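Evaluating the Cliketar Home Kit on a Two-Armed Service Robot

Project report, Service Robotics Lab course
Submitted in September

1. Background

The Cliketar Home Kit is a software and training package sold by Drernen to labs and small companies that already own a humanoid robot with two arms and two-finger grippers. The buyer gets a motion library, a calibration tool and a set of household routines that can be adjusted to a particular room. Our department was considering a yearly license, and our group was asked to find out whether the bathroom routines were usable by students without help from the vendor.

We did not evaluate the kitchen or laundry routines. Another group is covering those.

2. Setup

Installation took two afternoons. Most of that went to the calibration tool, which expects a flat wall behind the work surface and gave poor results when the wall was covered by a mirror. The manual mentions this in one sentence near the end. Our fix was to calibrate the arms on a plain wall and then enter the mirror plane by hand.

The license we priced was the student tier, at $2000 a year, which includes five routines. Support is by email only. We wrote to them twice and got useful answers both times, although the second one came after we had solved the problem.

3. Test area

We ran the bathroom routines in Urnia, the furnished practice apartment. The vanity has a speckled marble countertop with a curved front and an undermount sink. We left ordinary items on the counter during the runs, among them a pump bottle, a soap dish and a small metal box with a drawer, to see whether the arms would keep clear of them. The mirror routine was the one we spent the most time on, as it asks for contact with glass.

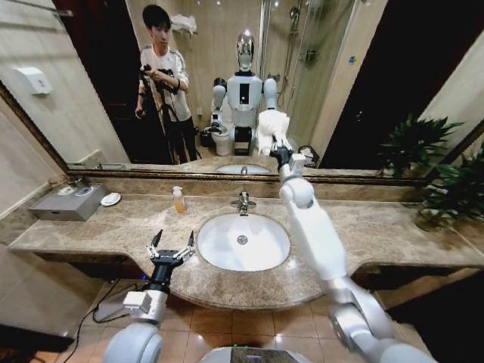

Maurya, commenting on our draft, wrote that the report was too easy on the mirror routine. A kit at this price should ask for the position of the glass during setup, and students should not have to type it in from a tape measure. If you buy the license, buy it for the reaching routines and write your own for the mirror.

We agree with the first part. On the second we are less sure, as writing a contact routine from scratch would take most of a semester.

4. Results

We logged 68 runs over all five routines. The three reaching routines were dependable once calibration was right. The mirror routine stopped early in many runs because the force limit is set low by default. Raising it helped, but the setting is buried in a text file and goes back to the default after every update.

The counter routine kept clear of the items as long as they were entered on the map first. Anything moved by hand afterward was not picked up until the map was refreshed.

5. Recommendation

We suggest taking the student tier for one year. The calibration steps for mirrored rooms are written up in Appendix B, along with the force settings we used. Whoever takes over should save a copy of the settings file before running an update.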